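From: Kulsoom Cheema
To: house-furnishing list
Subject: Re: Console table and the little cabinet — under, beside, or gone?

Jawad Malik wrote:

> I've read the whole thread and I still don't see why the small cabinet
> has to live underneath the console table. It has a perfectly good top.
> Nobody can put anything on a top that is under another top. Pull it out,
> stand it at the end, put a lamp on it, done. Also, what are we doing
> about the carpet dents? The last table I moved left 2 that outlived
> the tenancy.
>
> Jawad

Jawad,

I have now moved that cabinet more often than I have moved house, so allow me to speak as the leading authority.

I did try it at the end. It looked like a bedside table that had wandered off in the night and couldn't find its bed. The two pieces match, same pale wood and same grain, but the cabinet is a good deal lower, and side by side they make a step, and the step gets used as a step. Within a day it had post on the lower bit, keys on the upper bit and a banana in between. I took the banana as a vote against.

Under the table it behaves. The right-hand side is the place for it, up near the slab leg, because the left is where people stand to put their shoes on and I'd like them to keep their kneecaps. You lose the top, I grant you. You keep the drawer, and the open shelf below, and I'm told by Hina that an open shelf is where a basket goes. I don't own a basket. I own several strong opinions about baskets, most of them formed while looking for one glove.

For Afia, who asked for measurements: I make the gap between the underside of the apron and the top of the cabinet wide enough for a hand and too narrow for a box file. Measure from the apron, please, and leave the tabletop out of it. That apron is deep and runs the full width, and it has already defeated one storage crate from Inura that was 600 mm tall on the website and taller in person.

Current state of play:

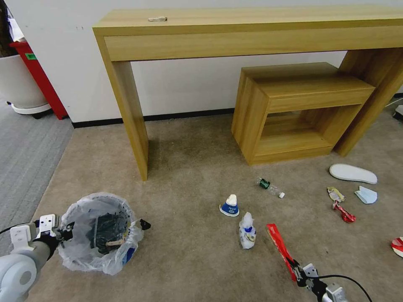 Shazia: I'd leave the cabinet exactly where it is and worry about the bin. A bin that small with a liner folded over the rim is full by lunchtime, and then the liner slides in and you're fishing for it. Get the next size up or put less in it. I'd also slide the cabinet forward a touch so the drawer opens without anyone having to kneel and make a wish.

Pasting that in from Shazia's message because she sent it only to me, and I think it deserves a wider audience, particularly the part about kneeling.

On the bin: agreed in principle. In practice the next size up from Ferell is 258 mm across and comes in a shade they call Dwivedi, and having seen the swatch I would prefer to empty the small one more often. The trick with the liner, if anyone wants it, is to tie a knot in one corner before you fold it over, so it grips. It works until somebody drops something heavy in, at which point it's every liner for itself.

On the drawer: it is wide and I was delighted with it for a whole afternoon. Then I put the spare bulbs in. Then the instructions for the spare bulbs. It is now a drawer in the full traditional sense, and I can no longer recommend it as a place to find anything.

On the dents, which was Jawad's other question. A slab leg spreads the weight along its whole bottom edge, so I expect long shallow lines where you had deep little holes. Whether that counts as progress depends on your landlord. Ice cubes are supposed to bring the pile back up. Hina swears by a damp cloth and a warm iron, and I'm not going near a beige carpet with an iron, thank you. If anyone has done it and kept their deposit, write in.

Cables next. Chargers have started collecting on the tabletop, as chargers do. I have a tube of Sika adhesive and some clips and was planning to run everything along the back of the table, but sticking things permanently to furniture I've moved this many times seems rash. Clips that screw in? Clips that pinch? I am open to any clip at all.

Still to settle before October:

Whether the cabinet stays under the table (I say yes, Shazia says yes, Jawad says lamp).
Who has the other 2 drawer knobs from the same range. They were in an envelope. The envelope was in my kitchen.
The basket. Hina to bring hers round so I can be rude about it properly.

Jawad, you may have your lamp. It can go on the console, at the back, where everyone else's things already are.

Kulsoom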